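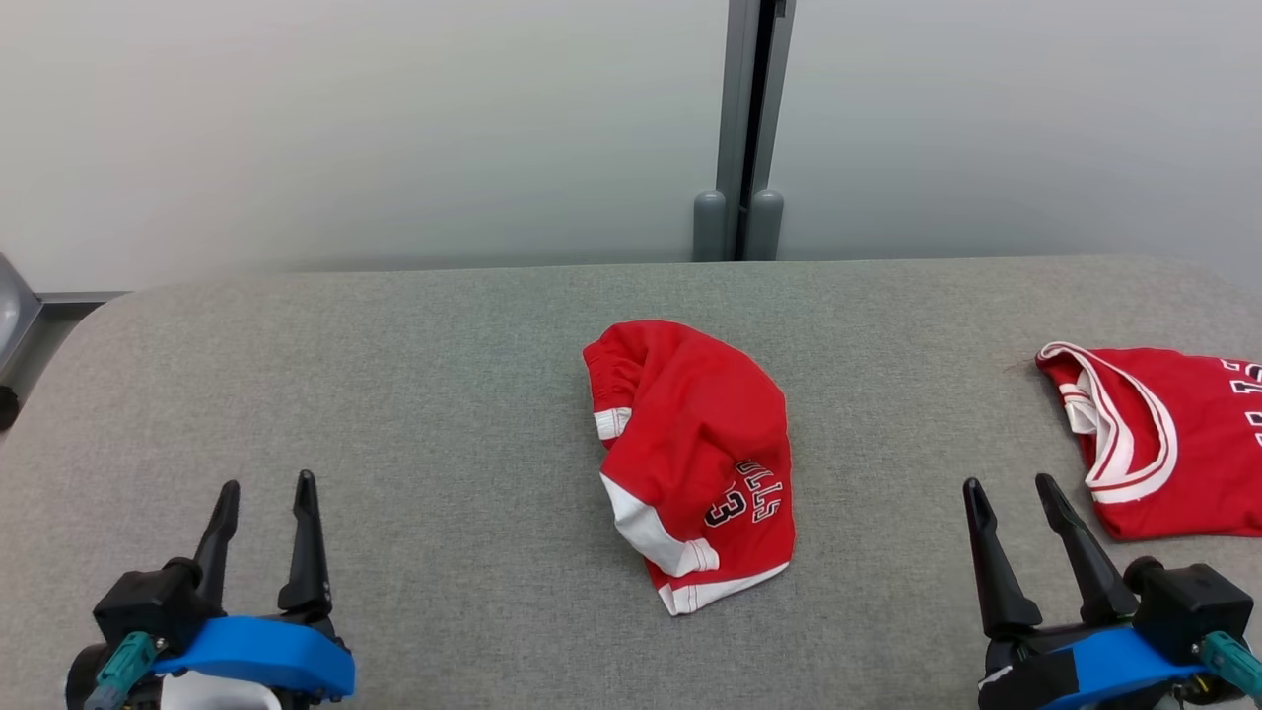 Anneli Hyvönen reckons the second act only works if you can't hear the words properly, and she said so in the very first rehearsal, before any of us had our scripts open. I wrote it in the margin and put a question mark next to it. By the end of term I'd rubbed out the question mark, and that's more or less what this report is about.

Project report: staging Clirnum as a student chamber musical
Submitted 2021-02-08

What we were trying to do

Clirnum is a one-act-and-a-bit musical set in a cannery town called Pornby, where the siren goes off at odd hours and everyone pretends to know what it means. (I say one-act-and-a-bit because the second act runs 12 minutes and is mostly a single number.) My job was musical direction plus whatever was left over, which ended up being a lot of photocopying and one very small part as the Harbour Clerk.

The brief for the unit asked us to take an existing score and reduce it for smaller forces. The full version wants a proper pit band. We had 11 people altogether, cast and players, and four of them had to be both. So my research question, once my supervisor had made me rewrite it a few times, was whether a chorus number can keep its weight when the chorus is also holding the instruments.

The reduction

I started with the opening, "Morning at the Väisänen Sheds", because it looked easiest. Big mistake! It's in a rolling six-eight, and the original gives all the movement to the clarinets. I gave it to the piano and it sounded like a music box. Then I tried splitting it between viola and accordion, with the piano only landing on the bar lines, and suddenly there was some air in it. We kept that.

The part that took longest was bar 122, where the key drops a third and three characters come in at once with different text. With a full chorus behind them you don't notice how exposed the alto line is. With seven singers you notice nothing else. I ended up moving the alto into the accordion for four bars and letting the singer speak over the top, and I'm still not sure the composer would forgive me. It did give Act One a bit of grit that it was missing, though.
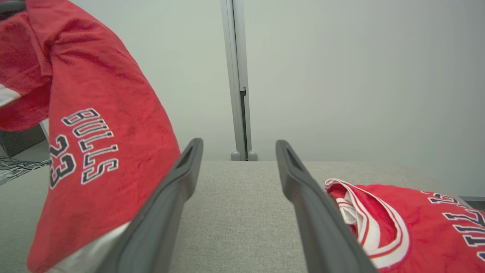
Rehearsals and the siren problem

We rehearsed from June onward, mostly evenings. I'd planned to teach the chorus work by ear and bring in the scores later, which I stole from choir. It went well for the slow numbers and badly for "Ustness", the patter song, where people learnt slightly different wrong versions and then got very attached to them. If I did it again I'd hand out the words for that one on day one.

The siren is written as a sustained brass chord. We had no brass. Options we went through: a recording (dead on arrival, it flattened everything around it), a harmonium with a sticky bellows, and finally the whole company humming a cluster through closed mouths while walking slowly upstage. That last one was Anneli's idea, and it's where her comment about the words comes back in.

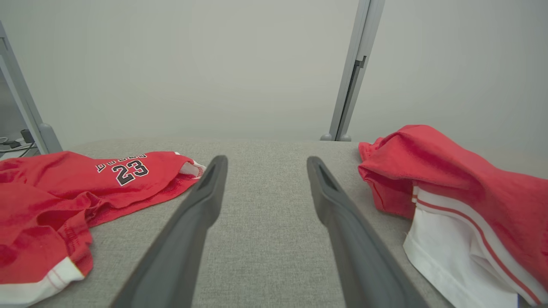
Once the humming was in, the lyrics of the finale half disappeared under it, and my first instinct was to pull the hum right down. I spent two rehearsals doing that. It was tidy and nobody in the room felt a thing. When we let it come back up, the solo line had to fight its way out, and the last verse landed because you'd been straining for it.

What I'd change

Word count first: the libretto I cut came to 1031 words for Act One and I'd happily lose another page. The scene in the shed office explains the plot twice. I also wouldn't double the Harbour Clerk with musical direction again, as I missed my own cue at the dress run while turning pages for the pianist.

On the research question, my answer is a cautious yes for the slow material and no for the patter. The marked-up score and cue sheet are in the appendix. The accordion part is in a separate folder as it's handwritten and a bit of a mess, sorry, and bars 40 to 44 have two versions. We played the second.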